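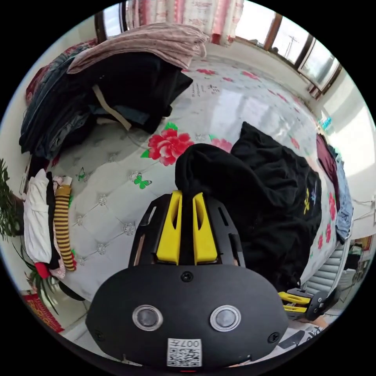 The Last Bus Out of Farnasley

Posted 2021-05-25 in Short Fiction

So my aunt left me a bus. I want to get that out of the way first, because people hear the word "inheritance" and their eyes go all soft, and then I have to say the word "bus" and watch their faces change.

It was a 215. If you grew up in Farnasley you know the one, green up to the windows and cream above, and it ran from the feed store to the ferry landing at Joklow four times a day until the county quit paying for it. My aunt drove it for most of her life. When the route closed she bought the thing for 600 dollars and parked it behind her house, and there it sat with the blackberries coming up through the wheel wells, and I honestly thought I'd seen the last of it when I moved away.

The lawyer called in October. She had a cold and I had her repeat it.

"A bus," she said again. "And what's on it."

I asked what was on it. She said she hadn't gone in, she didn't like the look of the steps.

I should tell you I was living in Manberg then, fourth floor, no parking for a bicycle, never mind a bus. I'd been let go from the flooring showroom and I was sleeping till ten and eating cereal for supper, so a trip home to look at a dead bus was, I'm sorry to say, the most interesting thing anybody had offered me in months. I packed that same night.

The hoodie went in first. It always does.
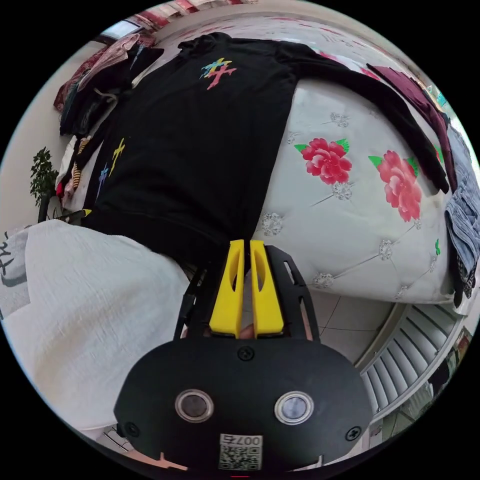
The black hoodie, the one with the bright colors on the chest.

I got into Farnasley after dark and slept in my aunt's house in all my clothes. In the morning I took a flashlight and a bread knife (for the blackberries, it was all I could find) and went out back.

The steps were fine! The lawyer was just a nervous person. The door folded open the way it always had, with that long wheeze like somebody getting up off a couch, and I stood there by the fare box and smelled it, warm rubber and peppermints, and had to sit down in the front seat for a while.

Then I looked up and saw the lost and found.

She had kept all of it. Every seat behind the second row had something on it, and every something had a tag, the manila kind with a string. Umbrellas, naturally. A trumpet case. Single gloves, laid palm up. A wedding cake topper with the groom gone. I walked down the aisle reading tags and each one was in her square little handwriting with the stop and the weather. "Mill Road, sleet." "Joklow landing, hot, windows down." She never wrote a date. I guess she figured if you'd lost a thing you would know when.

On the back bench there was a ledger, and in the ledger there were numbers. The last entry was 752. Most of the lines had been crossed out with the word "home" next to them, and I worked out after a few pages that those were the ones she'd gotten back to people. The ones without a line through them were sitting on the seats around me.

I went looking for mine. You would too. I lost a school bag on that bus when I was nine, blue, with my spelling words in it, and I cried so hard my mother had to pull over. It took me till lunch to find the page. Number 145. "Blue school bag. Feed store, drizzle." It was crossed out, and next to it she had written "home."

But it never came home. I would have remembered. I went back up the aisle and checked under every seat on my hands and knees, and I was all the way to the front before I thought of the driver's locker, the skinny one behind her chair.

It was on the hook. Same bag. One of the straps had been mended with brown thread, and the spelling words were in the front pocket with a peppermint stuck to them. On the tag she'd put the stop and the drizzle, and then underneath, smaller, "will be back for it."

I ate the peppermint. It was terrible.

I was supposed to be on the afternoon train to Manberg. I called a man out at the Rana garage and asked what it would cost to get a bus running that hadn't moved in years, and he laughed for a good long time and then he asked which bus. I told him the 215.

He didn't say anything for a bit – I could hear a radio going behind him.

"Did she ever turn up a trumpet?" he said.

I told him to bring his tools and come see.
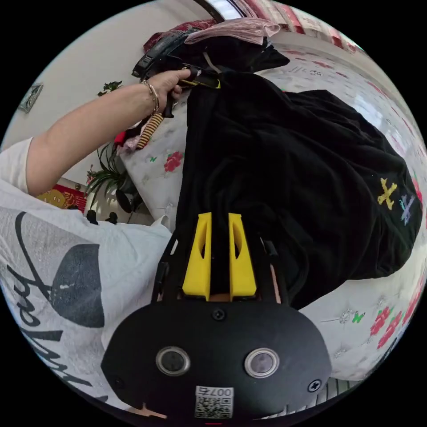 Strap in hand.

This story is the first of three set in Farnasley. The second one has the ferry in it and is a good deal longer, so give me a little while. If you ever left something on a bus and got it back, tell me about it in the comments, I read all of them.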